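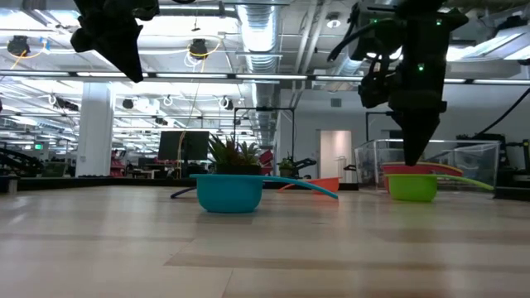 About the Programme

The Kerkari Student Robotics Programme is a taught course and open club in practical robotics, offered to students aged sixteen and over. It was established to give young people regular access to working equipment, with proper supervision and enough time to finish what they begin. The programme is run by the Kerkari Institute of Applied Learning in partnership with Faulkner College, whose students make up the larger part of each intake.

Our Purpose

Many students meet robotics first through a kit, a set of instructions and a single afternoon. The programme takes a slower approach. Each student joins a project team in October and remains with it until the end of the summer term. Teams choose a household task, write down what a successful attempt would look like, and work towards it over the year. Careful record-keeping is expected from the first session, and every team keeps a written log which is read by its tutor each fortnight.

The course is assessed on the quality of this work. A team whose arms fail at the task but whose log explains the failure clearly may receive a high mark.

The Kitchen Task

The principal project for second-stage students is known as the Kitchen Task. Two arms share one table and are asked to sort, move and put away ordinary kitchen items. Plastic measuring cups and scoops are used throughout. They are inexpensive and brightly coloured, and their curved handles and shallow bowls present a real difficulty to a two-fingered gripper. A cup may be approached by the rim or by the handle, and teams are required to try both before settling on a method.

Students begin by guiding the arms themselves. Once a team can complete the task by hand control, it records repeated attempts and uses them to train a simple control program. During the last academic year the second-stage teams recorded 807 attempts, of which 675 were judged complete enough to keep. The remainder were set aside and discussed in class. 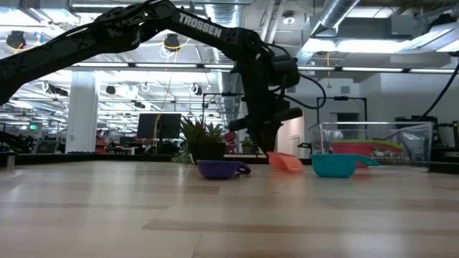
Positions of the items are changed between attempts according to a printed sheet, so that a program cannot succeed merely by repeating one movement. Teams also exchange sheets with one another in the spring term. This exercise was introduced by Radwa Morsy and has become a fixed part of the timetable.

Teaching and Supervision

The programme is led by Radwa Morsy, Head of Practical Studies, who is responsible for the syllabus and for assessment. Hamish Stubbs teaches mechanical work and oversees the maintenance of the arms. Iolo Kemeys teaches programming and holds an open clinic at 4.30 pm on teaching days, to which students from any team may bring a problem. Tegan Tapsell is responsible for admissions and student welfare.

No student operates an arm without a member of staff present. All students complete a safety induction before their first session, and the induction is repeated after any absence of a month or longer.

The Club

Students who have finished the course, or who are not able to commit to a full year, are welcome to attend the club. It has 7 project groups at present. Club members may use the same tables as the course teams outside taught hours, by arrangement with Mr Stubbs. Long hair must be tied back and lanyards removed before entering the working area.
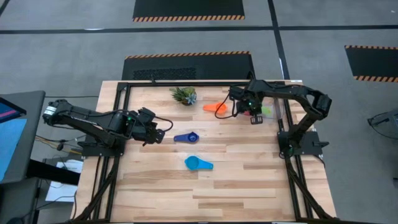

Club groups set their own aims. One group is writing a shared library of gripper movements for younger members. Another, led by former student Flynn Tipoki, is preparing an entry for the Dastano Challenge, an inter-school competition in which two arms must complete a series of unseen tabletop tasks against the clock. The programme has entered the Challenge in each year since it was founded.

Premises and Support

Sessions take place in the institute's open workspace. Spare parts and a share of the running costs are met through a grant from the Zavura Education Fund, which also pays for places for students who would otherwise be unable to attend. Around 300 students have taken part in the course or the club to date.

Admissions

Applications for the course open in the spring term. No previous experience of robotics is required, although applicants should be comfortable with basic mathematics and should be able to attend throughout the year. A short interview is held with each applicant, and parents or guardians of those under eighteen are invited to be present. Enquiries about the course, the club or financial support should be addressed to Tegan Tapsell at the admissions office.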